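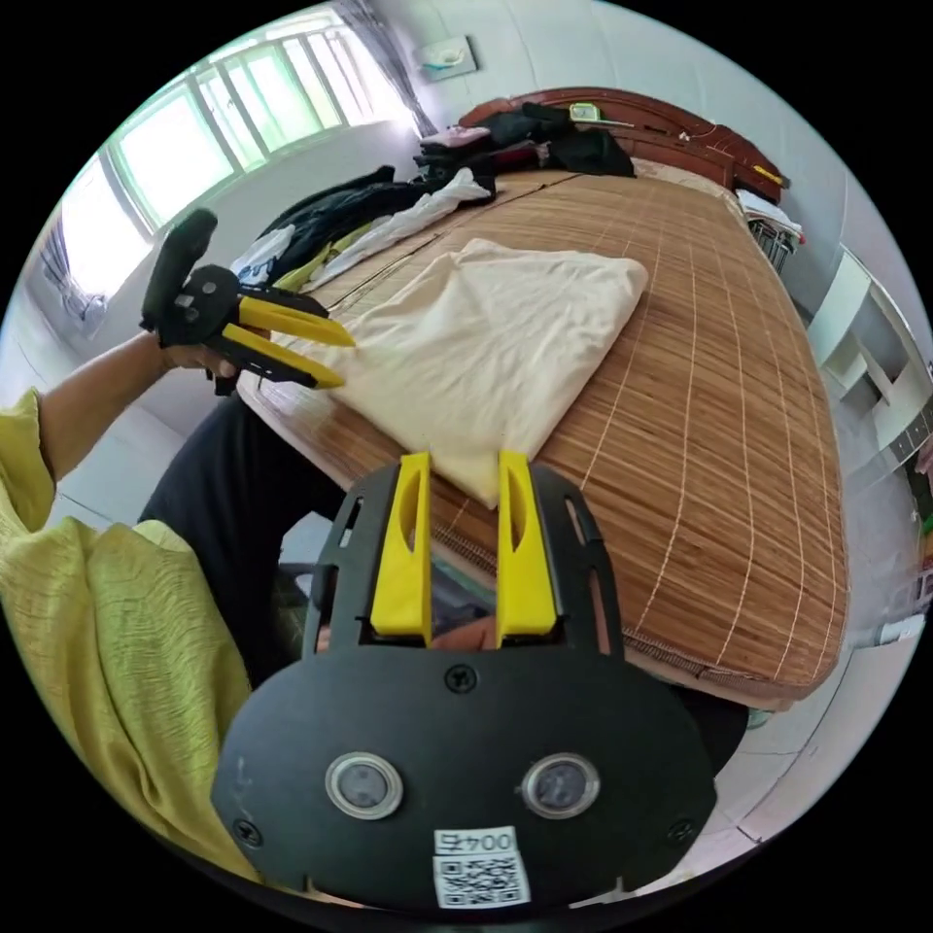
Hallo zusammen,

seit April schlafe ich auf Bambus, und ich bin so begeistert, dass ich der Liste endlich antworten muss! Die Frage nach den Matten (Zitat ganz unten) ist ja schon ein Weilchen offen, und ich habe in der Zwischenzeit alles ausprobiert, was mir an Sommerunterlagen in die Finger kam. Eine geflochtene Matte direkt auf der Matratze, kein Laken darüber, das ist für mich die Lösung. Der warme Braunton passt wunderbar zu einem Kopfteil aus rotbraunem Holz, und nebenbei ist so eine Matte eine großartige Unterlage zum Wäschelegen. Das cremefarbene Stück Stoff liegt da nur locker gefaltet, und auf der anderen Bettseite wartet noch der Haufen in Schwarz, Weiß, Gelb und Grau -- bei mir passiert das Zusammenlegen grundsätzlich auf dem Bett, Tische sind mir dafür zu schmal.

Nun zu den Fragen aus der Mail.

Zum Rutschen: Ja, die Matte wandert, aber viel weniger als befürchtet. Die erste, von Cornurov, hatte ich auf einem glatten Matratzenschoner, und da lag ich morgens regelmäßig mit den Füßen auf dem blanken Schoner. Schoner weg, alter Frottee-Bezug drunter, seitdem liegt sie still. Gummibänder an den Ecken habe ich auch versucht, die ziehen die Matte aber krumm.

Zum Zwicken: Das hängt sehr vom Geflecht ab! Die breiten Plättchen, die auf Schnüre gefädelt sind, klemmen Haare und gelegentlich auch Haut ein (aua). Die fein gewebten tun das bei mir überhaupt nicht. Vor dem ersten Gebrauch fahre ich mit einer alten Nylonstrumpfhose über die ganze Fläche; wo sie hängen bleibt, steht ein Splitter, und den nehme ich mit ganz feinem Schleifpapier weg. Bei der Matte von Tusatix waren es genau zwei Stellen am Rand.

Zum Reinigen: Lauwarmes Wasser, ein gut ausgewrungenes Tuch, immer in Faserrichtung wischen, danach mit einem trockenen Tuch hinterher. Das mache ich einmal in der Woche und es dauert keine fünf Minuten. Nicht in die Badewanne legen, auch wenn es verlockend ist. Ich habe das mit der ersten gemacht und der Rand hat sich gewellt wie ein Kartoffelchip. Zum Trocknen bleibt sie einfach auf dem Bett, Fenster auf, Vorhang zur Seite, und in der prallen Sonne liegt sie nur kurz.

Und noch etwas zum Wäschelegen, weil das ja eigentlich das Thema dieser Liste ist: Auf der Matte gleitet der Stoff! Ein Laken lässt sich darauf viel leichter glattziehen als auf einer Bettdecke, nichts bleibt hängen, und man kann die Falten mit der flachen Hand ausstreichen. Ich lege große Teile zuerst, solange noch Platz ist, dann die Oberteile, dann den Kleinkram. Was ich nicht mehr schaffe, kommt ans Kopfende und wandert abends auf den Stuhl. Mit Reißverschlüssen und Nieten bin ich vorsichtig, die hinterlassen gern mal einen Kratzer im Geflecht. Taschen stelle ich auch nur sauber drauf, unten hängt doch immer Straßenstaub dran.

Im Winter rolle ich sie auf (rollen, auf keinen Fall knicken!), altes Bettlaken drumherum, und ab hinter den Schrank. Für die 80 cm breite Gästematratze habe ich mir noch eine kleine von Ojeda zugelegt, die ist etwas heller und riecht am Anfang kräftig nach Heu. Mochte ich sehr.

Hat jemand von euch Erfahrung mit Rattan statt Bambus? Das soll weicher sein, und ich bin schon wieder furchtbar neugierig.

Liebe Grüße aus der Dachwohnung

> Liebe Liste,
>
> unser Schlafzimmer geht nach Süden und letzten Sommer
> war es kaum auszuhalten. Jetzt bin ich über Bambusmatten
> gestolpert, die man statt eines Lakens aufs Bett legt.
> Rutschen die nicht ständig weg? Zwickt das auf der Haut?
> Und wie bekommt man so etwas sauber, wenn es nicht in
> die Maschine darf? Ich falte außerdem meine gesamte
> Wäsche auf dem Bett und habe Sorge, dass ich mir an dem
> Geflecht die Sachen ruiniere. Über Erfahrungen freue ich
> mich, auch über schlechte -- dann spare ich mir das Geld.
>
> Danke und viele Grüße

Archiv durchsuchen Suchbegriff eingeben Suchen

Drimov Haushaltsliste | Kontakt | Copyright bei den Verfassern der Beiträge | Nach oben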